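Speaker notes: Planning a first robot purchase
Greer Strachan, afternoon session, 40 minutes

Start with the money, they came for the money! Hands up who has a budget line for a robot. Now hands up who has one for the six months before the robot. (Wait. Let them look at each other.)

My main point, and I'll keep coming back to it: spend early on simulation. Build the rooms you care about, put the arm in them, and find out what you need before you sign anything. At Cisanau we did this for the Gavine project, which is all about household rooms, and it changed our order more than any vendor visit did.

Slide 2. Gripper view, in simulation. Talk about reach and finger opening. We had three gripper options on the quote and I love that we could argue over them for weeks without paying for one. Let it sit on screen while I talk.

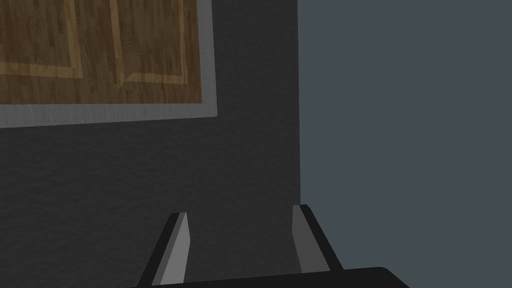

Should a small team pay for simulation before it has picked a robot? Pay for it first, and keep it under a tenth of what you expect the hardware to cost.

Then the numbers. We logged 700 simulated runs before the purchase order went out. Staff time was 285 hours, and yes, I count that as real money, please do the same. (Slow down here, people write this down.)

Things that were missing from our first budget:
- spare fingers and pads
- a second workstation, so that testing doesn't stop every time somebody is building a room
- shipping and a crate you can reuse
- floor space. Measure the doors!
- training days, ours came to 11

Slide 3. The bedroom. Bedrooms are my favorite planning case because there's a bed in the way of everything. Point at the lane between the bed and the right wall, then ask the room how wide a base they'd be willing to buy. Somebody always says "just get the small one," and then we get to talk about what a small base does to your reach and your payload. Great discussion, leave five minutes for it.

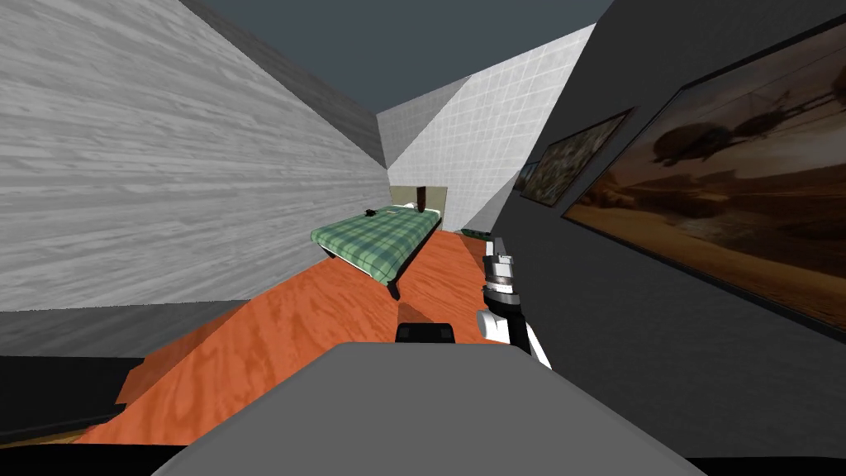
Blackburn wrote back after the practice run of this talk that I was too easy on service contracts, and that a team with one robot should price two years of repairs before it prices the arm. Fair, and I've moved it up. Say it right after the bedroom slide.

So: service first, then arm, then base, then the extras. If the total scares you, cut the extras you can add later and leave the service line alone. Lease quotes are worth asking for too. Ours from Bunham came with the pads included, which I'd never have thought to ask about.

Last slide is the blank budget sheet. Leave it up during questions and tell them to take a copy, change it, and send me what they added.

14 comments
Shared 62 times

Related
Lease or buy: notes from the August workshop
What goes in a service contract
Measuring a room before you model it
Gavine project: blank budget sheet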